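Reading Room > Short Fiction > The Gauge at Ultonton

Search stories Enter keyword Go

The Gauge at Ultonton

The river gauge at Ultonton is a steel staff bolted to the third pier of the road bridge. It is marked in inches. The town pays one person to read it twice a day, at six in the morning and six in the evening, and to enter the reading in a ledger kept in a tin box on the bank. For nineteen years that person was my aunt. When her knees failed, the contract passed to me.

The terms fit on one page. The reader shall stand on the marked stone. The reader shall take the reading at eye level with the glass. The reader shall record the height, the wind, the state of the sky and any object of note in the water. Pay was 205 a month, with a supplement in January for ice.

I learned the work in one evening. The staff is read at the bottom of the curve where the water climbs the metal. If there are waves, the reader takes the high mark and the low mark and enters the middle. My aunt had a strict hand and wrote her sevens with a bar. I adopted the bar so that the columns would match.

In my second month I checked her old ledgers against the records of the Kaplan lock, which lies downstream. The lock keeps its own gauge, and the two instruments should rise and fall together with a lag of a few hours. They did, for most of the nineteen years. The exception was a run of 40 days one spring. In that period the lock showed a normal thaw, with the river rising and then falling off. The Ultonton ledger showed the same height, morning and evening, without a change. It showed 31 inches eighty times.

A stuck float could produce such a record, but the staff has no float. It has no moving parts of any kind. The remaining explanation was that the readings had not been taken.

I did not raise it with her at once. I went through the remarks column first. On ordinary days she wrote "clear, light west" or "log, large." During the 40 days the remarks were complete. She had entered wind and sky for each reading, and the wind agreed with the airfield at Vustonitz on every date I could test. She had been outdoors at six and at six. She had been on or near the stone. Only the height was wrong.

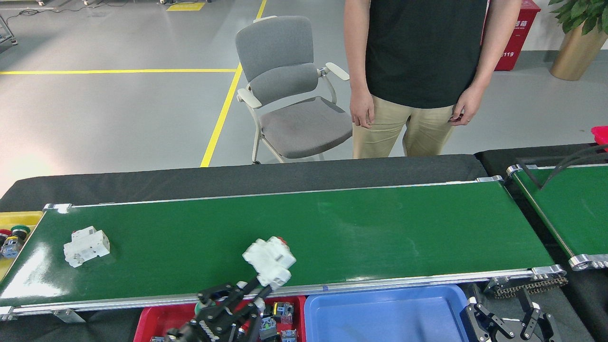 Why would a reader record the wind correctly and the water falsely? Wind can be felt with the eyes closed, and the staff has to be looked at.

I brought the ledger to her kitchen on an evening when the river was low and the reading had taken less than a minute. I opened it at the first of the eighty entries and put it beside her plate. She put on her glasses and read down the column as if someone else had kept it.

"Thirty-one," she said. "That was the height on the last day I looked."

She told me the rest in the order it happened. My uncle had gone out that spring in the flat boat to clear brush from the piers, and the boat had come back to the bank by itself. The search ran for two days. After that the men went home, and she was left with the contract, which required her to face the river twice a day and to note any object in the water.

She went to the stone each time. She faced the road. She noted the wind and the sky, copied the last height she trusted and closed the box. On the forty-first day a letter came from the district of Plolleo, where he had been found, and that evening she turned around. The entry for that evening is 44 inches. In the remarks she wrote "overcast, no wind."

I asked whether she wanted the record corrected. There is a procedure for it. A doubtful value is struck with a single line, a substitute is worked out from the nearest gauge, and the reader signs the margin. I had already worked out the substitutes from the Kaplan figures and had them on a sheet in my coat.

She said the ledger was mine now and that I should do what the page of terms required. I looked, and the terms say nothing on the matter. They cover the taking of readings and the care of the tin box.

I struck the first value the next morning, in pencil, and wrote the substitute above it. It was 33. I did the second and the third. The lead was soft and the paper had gone slightly furry with damp, so the figures came out wide. At the fourth entry I stopped to take the six o'clock reading.

The water stood at 22 inches, wind light from the north, sky clear. There was a branch against the pier with its leaves still on. I entered all of it, barred nothing that was not a seven, and put both ledgers back in the box with the sheet folded between them.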